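4. Furniture and floor use in the Kustitz room

4.1 Layout

The Kustitz room was one of 22 small ground-floor workrooms in the survey. We treat it separately because it holds two kinds of work surface that were used in different ways: a desk with a wooden top, and a round pedestal table with a black marble-patterned top. Most of the other rooms had desks only. Rooms with a single large meeting table were left out of the sample (see Section 3).

Daylight enters through a tall glass window and door unit with a dark metal frame, divided into panes. On overcast days the ceiling lights were usually left on, and the log sheets record them as "on" for nearly all morning entries in July. The light readings for this room are therefore a mix of the two sources and should not be compared with the Brivasham rooms, where the lights were switched off for the readings.

The round table stands away from the walls, which leaves a path on every side of it. The office chairs are on wheels and do not have fixed places. Storage is low and mostly on the floor. Apart from a small white cart with shelves, the room relies on cardboard boxes, and these tend to stay where they are first put down. Figure 4 gives the general arrangement.

Figure 4. The Kustitz room, with the round table and open laptop, a mesh-backed office chair, boxes on the floor, and the white cart behind the table.

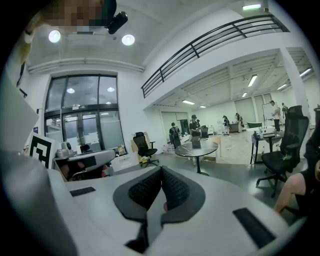
4.2 Use of the round table

Entries were made by two observers, Despina Gashi and Erdal Sarıgül, using the sheet described in Section 3.2. Each entry gives one item, the surface it rested on, and whether it had moved from its place in the previous entry. Across all rooms there were 2,297 entries. Of these, 357 concerned round tables, and 183 of the round-table entries were for a laptop or for papers used together with a laptop.

The round table in the Kustitz room was used mainly for short tasks. People stood at it or pulled up a chair, worked for a few minutes and left. Longer tasks went to the desk. When asked about this, several users said that the round top gave them nowhere to rest both forearms, and one said she disliked having her back to the door. Two users preferred the round table for exactly the kind of work where things are passed from hand to hand – there is no near side or far side, and a second person can join from any direction.

Small items behaved differently from large ones. Laptops were often carried away at the end of a task. Pens, holders and cups were left behind and then pushed outward as the next person made room, so that they collected near the rim. A small dark holder with a red pen leaning in it, near the edge of the black top, is typical of what we coded as "rim items." The middle of the table was the working area, and it was the first part to be cleared.
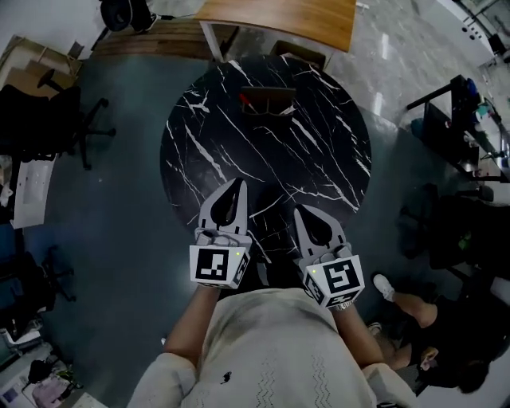
Rim items caused a coding problem in the first week. The observers did not agree on whether a holder that had been turned but not shifted should count as moved. Hatsue Nagano checked the disputed sheets against the written rule, and from then on an item was coded as moved only if its base had left its earlier position. Sheets from before this change were recoded.

The glossy surface raised a second, smaller problem. Dark items were hard to pick out on the black top from across the room, and the white veining could be mistaken for the edge of a sheet of paper. Observers were told to walk up to the table before making an entry. This added time to each round but was kept for the rest of the survey, including in rooms with plain tops.

4.3 Floor storage and chairs

Boxes against the wall were coded by stack, with a note of whether the stack narrowed the path. In the Kustitz room the stacks near the wall seldom did. Single boxes standing out on the floor were more of a nuisance, mainly because a chair could not be rolled past them in a straight line. Users moved the chair around the box and left the box alone.

The same pattern was seen in the Cisneros rooms, although the floors there are carpeted and the chairs were moved less often. Chairs in all rooms were most often out of place on Friday afternoon. Kastriot Vasić tested whether this depended on the number of people present and found no clear link; the tables are in Appendix B.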